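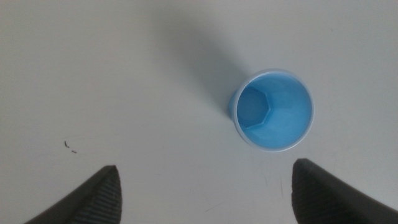

# Best way to get limescale and tea stains out of plastic cups?

**Posted by bondine_mum in Kitchen & Laundry, 548 views**

Hi all, hoping someone can save my cups! We moved out to Ferri in August and the water here is bore water, hard as nails. Everything that goes through the sink ends up with a chalky film on it, and the blue plastic cups we use for everything (water, the kids' milk, my tea when I can't find a mug) are the worst of the lot. They feel rough inside and the ones I've had tea in have gone a sort of murky colour at the bottom.

I've tried dish soap and a good hard scrub with the green side of the sponge, which I now suspect made it worse. We don't have a dishwasher. I don't want to use bleach on anything the kids drink from, and I'd like to avoid buying a whole new set if I can. Is there a trick to it, or are they done for?

**Brenuteo**

They're not done for! I grew up on bore water and my mum swore by plain white vinegar. Fill the sink with warm water (not boiling, cheap plastic goes out of shape), tip in a good glug of vinegar and leave the cups in there for 30 minutes. The chalk should wipe off with a soft cloth. 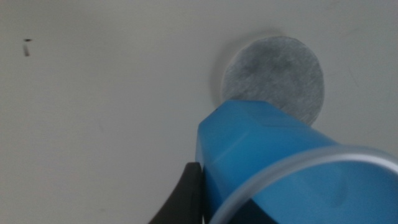

If you still get a rough patch near the base, do a second soak with the vinegar straight, only in the bottom of the cup, and leave it overnight. Rinse really well in the morning or your first cuppa will taste like a salad.

Tea stains are a different animal. For those I make a paste of bicarb and a little water, rub it round with my finger and let it sit while I do the rest of the washing up. Don't mix the bicarb and vinegar together, people love the fizz but they cancel each other out and you've wasted both.

And yes, please retire the green scourer — it leaves tiny scratches and the tea gets into every one of them. A cup that's already scratched will clean up, but it'll stain again faster than it used to.

**saltbush_kettle**

just buy new ones, they're cheap as chips

**Testari**

Agree with the vinegar, though I use citric acid myself. You can get a 100 gram packet in the baking aisle, and a teaspoon in a litre of warm water does the job with no smell at all. Colour doesn't fade either, in my experience. 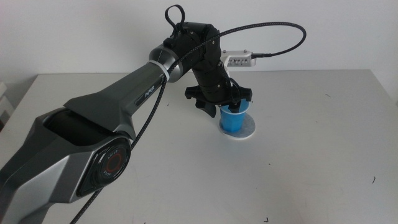
*PIPER arm over the white tabletop.*

The bigger favour you can do yourself is drying them. Most of that film is just what's left behind when the water evaporates, so if you towel the cups off straight away instead of leaving them on the rack, you'll hardly need the soak. We got quoted 4000 dollars for a whole-house softener and decided a stack of old tea towels would do us fine. Still going strong with the same set of cups, bar one the dog got hold of.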